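# Chapter 4
# Chores: What a Machine Can Do Today

Mitsuko Kuroda runs a small guesthouse in the town of Serau. Every morning in February, when there were few guests, she wrote down each task that she did before ten o'clock. She stripped a bed and carried cups to the kitchen. She picked up a child's toy from the stairs, wiped a shelf and put everything back on it. When she showed the list to her nephew, Takeshi Sakamoto, who had just started to study engineering, she asked him a simple question: which of these could a machine do for me?

He crossed out almost everything. Then, after one week of reading, he took back some of his crosses. This chapter follows the same path. We will ask which chores are already possible for a machine, which are possible only under special conditions, and which are still too hard. The answer changes from year to year, so the reader should pay more attention to the way of asking than to the list itself.

## 4.1 Why a shelf is harder than a car door

In a factory, a robot may weld the same part of the same door for many years. The door arrives in the same position, and the people who planned the line have removed most surprises. At the Brodum plant, which we visited in Chapter 2, a part that lies a few millimeters out of place stops the line, and a worker comes to correct it.

A home does not stop in this way. Objects are put down by different people with different habits. A chain slides and changes its shape when it is touched. A spoon may lie under a piece of paper. The robot must find the object, decide where to hold it, and bring it out without pushing over what stands next to it. Each of these steps can fail, and a failure in the first step often becomes visible only in the last one.

For this reason, much of the work on chores is now done first in simulation. A simulated room costs little to repair. The same task can be tried again with the furniture moved or the lamp in another corner, and a fall breaks nothing. 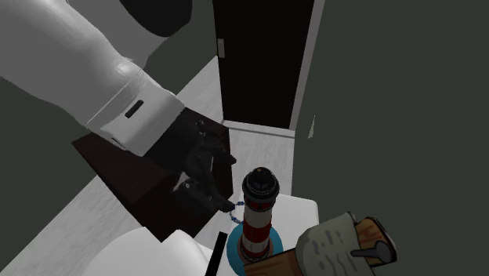

*Figure 4.1. A simulated robot arm working near small household objects. The string of blue beads hangs very close to the model lighthouse.*

Tidying of this kind looks easy to a person. We know without thinking that beads will swing, and that a thin tower can be knocked over by a light touch. A robot has to receive this knowledge from somewhere – from its programmer, from many trials, or from watching a person do the work.

## 4.2 Three questions to ask about any chore

Before we say that a machine "can" do a chore, we should ask the following.

1. **How often does it succeed, and in whose room?** A robot that clears a table in the laboratory where it was trained may do poorly in a kitchen it has never met.
2. **Who prepares the work?** If a person must first lay the objects apart from each other, a part of the chore is still done by hand.
3. **What does a mistake cost?** A sock on the floor can be picked up later. A glass cannot be unbroken.

Haruna Hosoda, who manages the packing room of the Latura company, adds a question of her own: how long does it take? Her workers fill a box in less time than her trial robot needed to choose its first item. She kept the robot, but she gave it the night shift, when slow work disturbs no one.

## 4.3 Plan of the chapter

Section 4.4 treats grasping, first of rigid objects and then of cloth and chains. Section 4.5 compares simulated results with results in real rooms, using the Debnath tests. In Section 4.6 we return to Mrs. Kuroda's list, and the reader is asked to mark it again.

**Before you read on.** Write down the chores you did yesterday before noon. Put a mark next to each one that you believe a machine could do in your own home, and keep the paper until the end of the chapter.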